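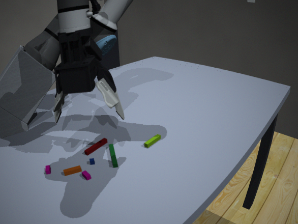 스터덱(Studeck) 드로잉 모임 자주 묻는 질문
마지막 수정: 2018년 2월 7일

그림을 한 번도 배운 적이 없는데 가도 되나요?
그럼요, 대환영입니다! 지금 나오시는 분들 중에도 선 긋기부터 시작한 분이 많아요. 첫날에는 연필 쥐는 법과 명암 단계 나누기를 같이 해 봅니다. 해 보면 이게 은근히 중독성이 있어요(저는 명암표만 공책 한 권을 채웠습니다).

모임은 어디서 하나요?
안디코(Andico) 건물 2층 안쪽 방입니다. 입구에서 신발을 갈아 신으니 벗기 편한 신발이 좋아요. 정원은 16명이고, 자리가 다 차면 대기 명단에 올려 드립니다.

준비물은 뭔가요?
HB와 4B 연필, 떡지우개, 스케치북이면 충분해요. 종이는 너무 매끈하지 않은 걸로 골라 주세요. 이젤과 화판은 방에 있습니다. 색연필은 셋째 시간부터 쓰는데, 12색이면 넉넉합니다. 빨강과 초록은 금방 닳더라고요.

한 번에 얼마나 그리나요?
긴 그림 한 장에 40분을 씁니다. 그 앞에 짧은 크로키로 손을 풀고요. 40분이 길어 보여도 그림자 가장자리를 들여다보기 시작하면 정말 순식간이에요!

왜 과일이나 꽃 말고 상자나 막대 같은 단순한 모양부터 그려요?
면이 딱 나뉘어 있어서 밝은 쪽과 어두운 쪽이 한눈에 들어옵니다. 같은 빨강인데 윗면은 선명하고 옆면은 거의 까맣게 보일 때가 있는데, 그 차이를 처음 알아챈 날은 집에 가는 길에 건물이 전부 다르게 보여요. 과일도 나중에 꼭 합니다. 복숭아는 9월까지 기다려 주세요. 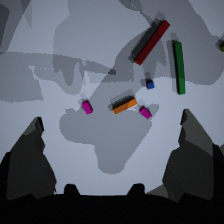
빨간 막대와 초록 막대, 그리고 회색 그림자

그림자는 검은색으로 칠하면 되나요?
처음엔 다들 그렇게 하시는데, 조금만 참아 보세요. 바닥색을 먼저 옅게 깔고 그 위에 회색을 겹치면 훨씬 자연스럽습니다. 그림자 여러 개가 겹치는 자리는 눈을 가늘게 뜨고 큰 덩어리로 보시면 돼요. 이 방법은 그웨나엘 페랑(Gwenaël Ferrand) 선생님 특강에서 배웠는데, 그 뒤로 제 그림이 확 달라졌어요.

특강은 또 하나요?
네! 페랑 선생님이 9월에 다시 오십니다. 주제는 '한 가지 색으로 그리는 정물'이고, 신청은 게시판에서 받습니다. 통역이 있으니 프랑스어는 몰라도 괜찮아요.

결석하면 따라가기 어려울까요?
매번 새 주제로 시작해서 괜찮습니다. 빠진 날 과제는 게시판에 올려 두니 집에서 그려 오시면 같이 봐 드려요.

'100장 그리기'는 꼭 해야 하나요?
하고 싶은 분만 합니다. 엽서 크기로 100장을 채우는 건데, 첫 장과 마지막 장을 나란히 놓는 재미가 엄청나요. 다 채운 그림은 달텔(Daltell) 카페 벽에 겁니다.

참관만 해도 되나요?
한 번은 무료로 보실 수 있어요. 그래도 연필은 들고 오세요. 옆에서 사각사각 소리가 나면 그리고 싶어지실 겁니다.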